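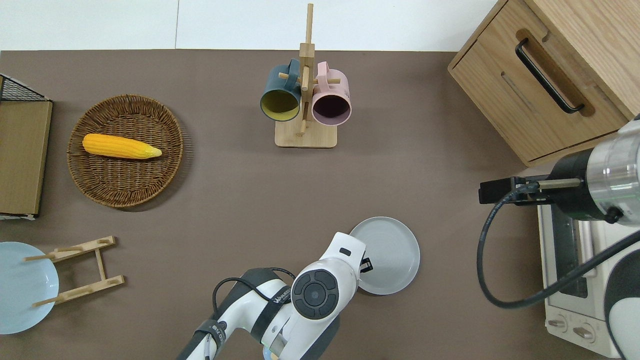

Surely after 1,000 goes at the same plate the machine has got the idea, wrote one reader of the previous version of this page, and could we please say plainly whether it has or not.

We can't, and I'm wary of people who can. What follows is the list of things we get asked about the Temham kitchen recordings, with the answers as they stand on Fri 16 August. Some have changed since the spring. A few have got shorter, as we stopped believing the longer version.

Share 11 Comments 9

What are you collecting?

Examples of two arms doing small kitchen jobs on a table, recorded from start to finish. One go at one job is one example. We keep what the cameras saw, where the joints were, what the grippers were told to do, and a line of text saying what the job was meant to be. The learning system (Roltska, in our case) is then asked to produce movements like the ones in the recordings when it is shown a similar table.

That last sentence hides most of the difficulty, and I'd ask you to read any cheerful account of this work with it in mind.

Does it understand what a plate is?

I have seen no reason to say so. It is given pictures and movements that go together. If it moves sensibly when a plate is there, good. I'd want to see it move sensibly with a plate it hasn't met, on a table it hasn't met, before using a word like "understand", and even then I'd look for a duller word first.

Why plates at all? Mugs look easier.

Mugs have handles and stand up for themselves. A plate lying flat on a table gives you a rim and very little else. You have to get a finger under it or pinch the edge at a decent angle, then turn it upright, then find the slot in the rack. Each of those can go wrong in a way that looks fine until the next one. We wanted a job with several stages, and we got one.

I will say that "plate into rack" has turned into the thing everybody in this line of work does, and I am suspicious of it for that reason. A job that suits a demonstration isn't always a job anyone needs done.

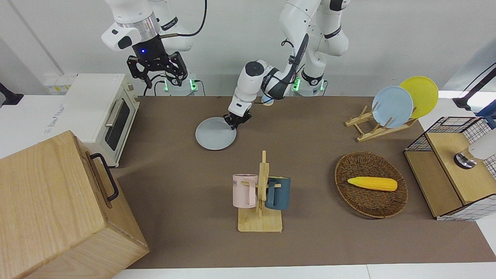

Left arm on the grey plate, rack at the back right.

How many examples are enough?

The honest range is "more than we have". Our target for a single job is 1,000. It is a round number and was chosen for being one. I have asked several times for a better argument and have been shown graphs with a line going up and to the right, drawn from other people's tables.

What we do know is that the count on its own says little. A hundred recordings made with everything in the same spot are worth a good deal less than the same number with the objects shifted between goes. If someone quotes you a total and can't tell you how much the table changed from one to the next, treat the total as decoration.

So do you move things between goes?

Yes, by a written list. The list says which objects may move, how far, and which stay put. The early version simply said "vary the layout", and people being people, the layout varied by a hand's width in the direction that was easiest to reach. You could see it plainly when the start positions were plotted. There was a thick blob near the front edge and hardly anything elsewhere.

We threw out 9 sessions over that. I still think it should have been more.

What about the objects that aren't part of the job?

They matter and we argue about them. A mug tree standing in the middle of the table has nothing to do with lifting a plate, except that an arm has to get past it and a camera has to see round it. The toy corn in its basket is there on the same terms. If the table were bare in every recording, we'd have a system that does well on bare tables, and I've never cooked in a kitchen that had one.

The argument against is that clutter makes it hard to tell what went wrong. A failed go might be the rim, or the rack, or the system having quietly decided that "plate job" means "pink mug present". That sort of thing has happened to other teams and I assume it can happen to us. The only test I trust is taking the pink mug away and seeing what changes. We do that less often than we ought to.

Isn't the toy food a cheat?

A small one. Toy corn doesn't go off, doesn't roll differently on a Thursday and can be handled all day. It is also not corn. Nothing we record with it should be used to claim anything about vegetables. I have had to cross that claim out of a draft report, and I expect to do so again.

Why so many camera views?

Because each of them is bad at something. A view from the robot's head looks down on the table and gets the plate nicely, until a wrist comes between the two. A fixed one facing the arms sees the rack properly and can judge height better, but the nearest objects take up a lot of room in it and may hide what's behind them.

The sceptical question is whether all the views earn their keep. More views mean bigger files, more clocks to line up, and more ways for one stream to slip a fraction behind the others without anyone spotting it. We ran a comparison with one view removed and the difference was smaller than the difference between two people doing the same job on the same afternoon. Make of that what you like. I make of it that we should have run it several more times before printing it anywhere, so I'm not giving figures.
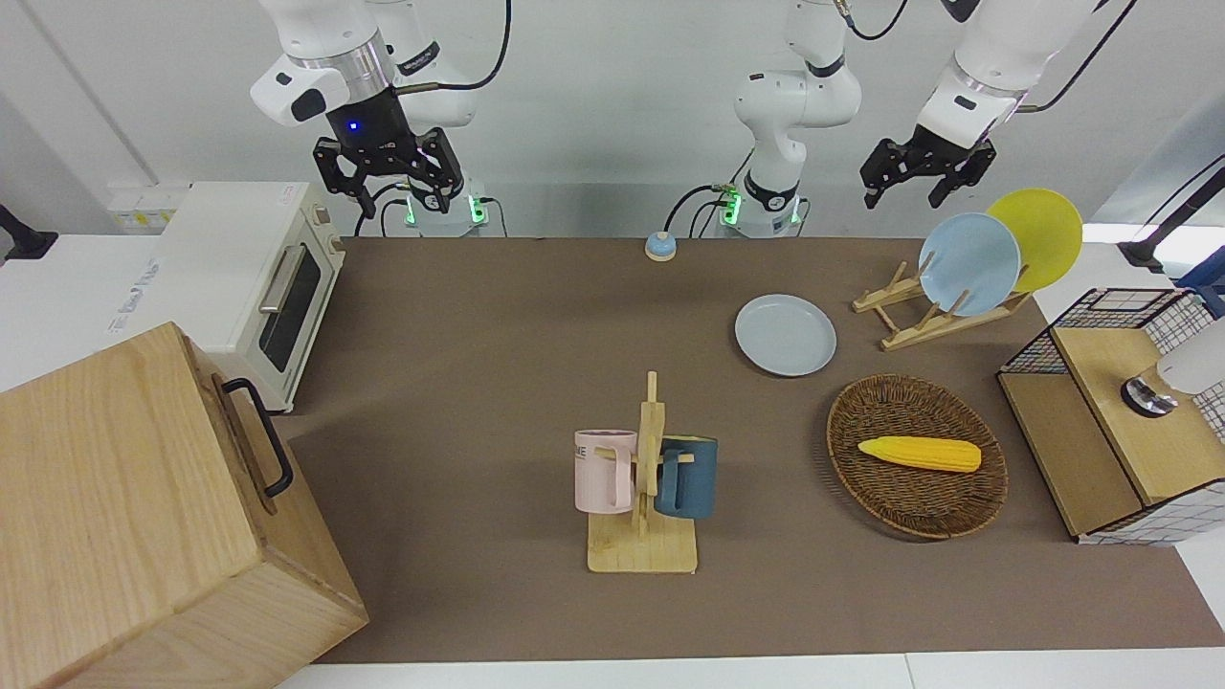 Struan MacAulay
Recordings lead, Temham kitchen project

A note before the remaining answers. I write this page and I am paid by the project, so you should knock a bit off anything in it that sounds pleased. I've tried to keep that to a minimum. Where I say "we found", it means we looked at our own recordings with our own tools. Tremgate, who use the same recording format, have promised to go over a batch in October and mark it without seeing our marks. Until they have, every success rate we quote is us marking our own homework.

Who decides whether a go was a success?

A person watching it back, using 2 rules. The plate must be standing in the rack, and the gripper must be clear of it. That sounds watertight. Then you get a plate that is in the rack and leaning on its neighbour, or one that went in only after a nudge from the wrist. The marks for those depended on who was watching and, I suspect, how close it was to lunch.

We now have a third mark, "unsure", and I'm glad of it. Some people complain that it muddies the numbers. The numbers were muddy before; the third mark lets you see how much.

Do you keep the failures?

Yes, and in the same folder as the rest, with the mark attached. I feel strongly about this. A collection with only the good ones in it tells the system that rims are always found first time, and then the first time one isn't, it has nothing to go on. The recordings I'd save from a fire are the ones where a grip slips and the operator recovers without stopping.

There is a fair objection, which is that a failure can teach the wrong habit as easily as the right one. That depends on how the training uses the mark. I've read several confident papers on the point and they don't agree with each other.

Can the arms use the oven or the drawer?

Those jobs are on the list. The oven door and the black handle on the wooden box are both things that swing or slide along a fixed path, so they test something a loose plate doesn't. Please don't ask for a video of a cooked dinner. We are not near one, and a toaster oven on a table doesn't put us nearer.

What is the bell for?

It's an object for pressing. A press is a very short job with a clear spot to aim for, and it gives us something to set against the long ones. It has also been the source of our silliest result, a near-perfect score which lasted until somebody moved the bell.

Does it matter who operates the arms?

More than anything else on this page, in my view, and it's the thing written about least. People have styles. One of our operators comes in low and slow along the table; another lifts high and drops in from above. Mix the two and the system may settle on a path halfway between, which nobody would choose and which tends to meet the basket. Keep only one and you've recorded a person, with the plate as a sort of background detail.

We record who was operating, as a number and never a name. We share the sessions out so that no one person makes up the bulk of any job. I'd like to say that solves it. It lets us measure it, which is a start.

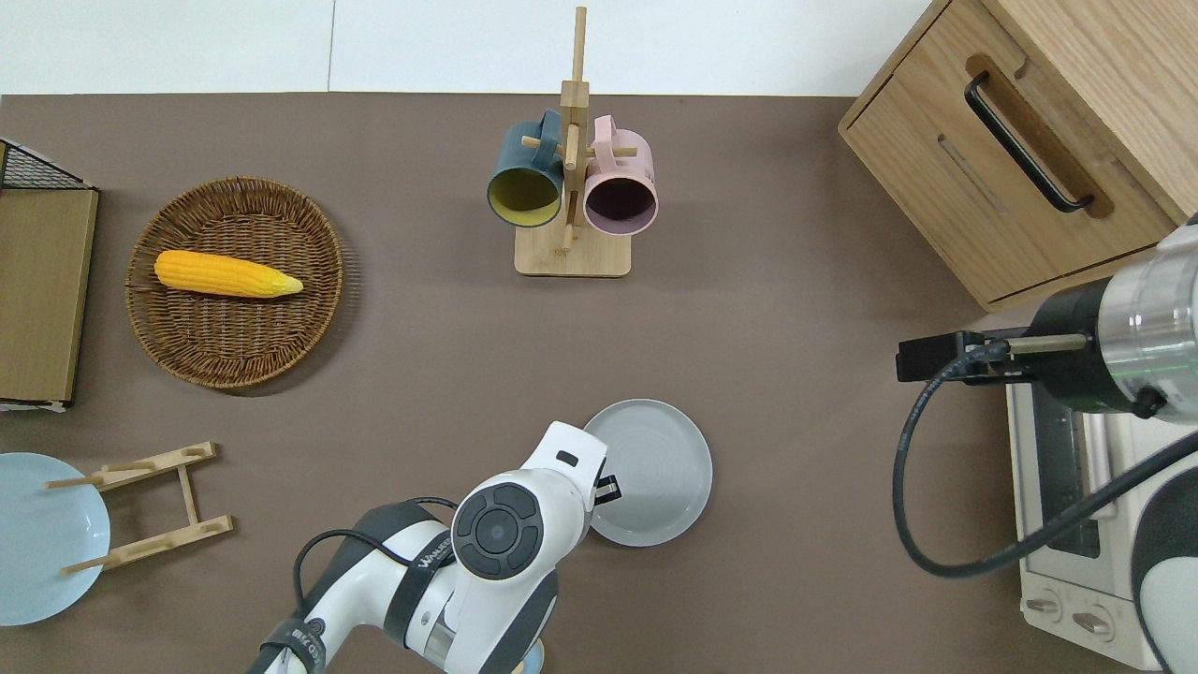
Will this work in my kitchen?

No. I could add "yet", as most pages like this do, but I don't know that either. It has been recorded on one brown table against one white wall. Your worktop is another colour, your plates are heavier or thinner, and somebody has left a tea towel on things. Each of those is a change we haven't tested properly.

May I use the recordings?

For research, yes, once the marking has been checked by Tremgate. Ask for the layout list along with them. If you train on the recordings without reading the list, you'll get good results on our table and write to tell us so, and I will write back asking what happened when you moved the mug tree.

I've spotted a mistake. Who do I tell?

Leave a comment with the session number and the time into the recording. "The plate one looks off" has been sent in before and we couldn't do much with it.

9 comments Shared 11 times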